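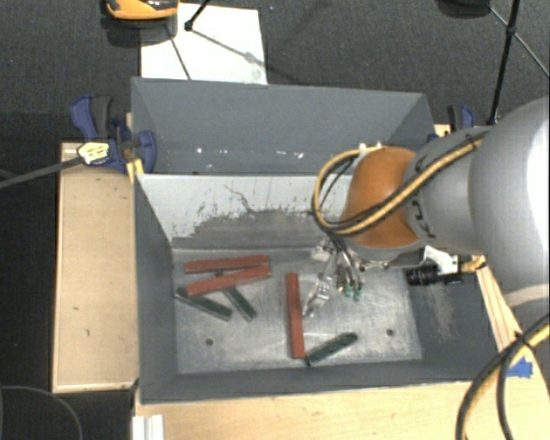
Figure 1. The divided bin, with red and green blocks in the front compartment.

3rd April
By Randi Lunde

3.2 The bin and how things lie in it

I want to spend a little time on the bin, as I think papers on sorting and packing rush past this part. We all say "the items were placed in a bin" and move on to the tables. But I spent most of October leaning over bins like the one in Figure 1, and I came away convinced that the way things come to rest in them matters a lot more than we give it credit for.

The layout is simple. The walls are blue-gray and flare out a little, and a pale upright divider splits the inside into a front compartment and a rear one. The floor in front is bare metal. It has plenty of scuffs and scratches, and the lower part of the divider has a big worn patch too. I like a bin with some wear on it – the ones people use every day look like that, and I'd rather study those than something fresh from the box.

The blocks are narrow bars in two colors, red and dark green. I picked narrow bars on purpose. A cube sits flat and that's pretty much the end of it, but a bar can lean on its neighbor, lie across it or end up underneath it. Look at the left side of Figure 1, where one red block lies over the upper ends of two green ones. I call this a bridge (my colleagues at Wimik call it "the mess", but I'm sticking with bridge). If you want a green block from a bridge, you really should deal with the red one first, and people who are new to the task very often don't.

The blocks nearer the center make a different case, which I call a touch or a near-touch. The red one points from the divider toward the near wall, and a green one has its tip almost up against the red one's lower end. Neither covers the other, so you can take them in whichever order you like. In my coding I gave a near-touch a 2 and a bridge a 4, with 3 for anything I argued with myself over.

Across both sites, Ondosberg and Morow, I coded 1,887 layouts this way. It was slow work! I would do the scoring differently now – a bridge close to the divider is a different problem from one out in the open, and my scale lumps them together. I come back to that in Section 5.

Comments

Crăciun: Did you score a block by the worst contact it had, or add them all up? I couldn't find it in the text.

Randi Lunde: Worst contact only. I'll put a line in the next version, thanks!

morow_reader: We have the same scuffs on our bins. Would love to see the coding sheet.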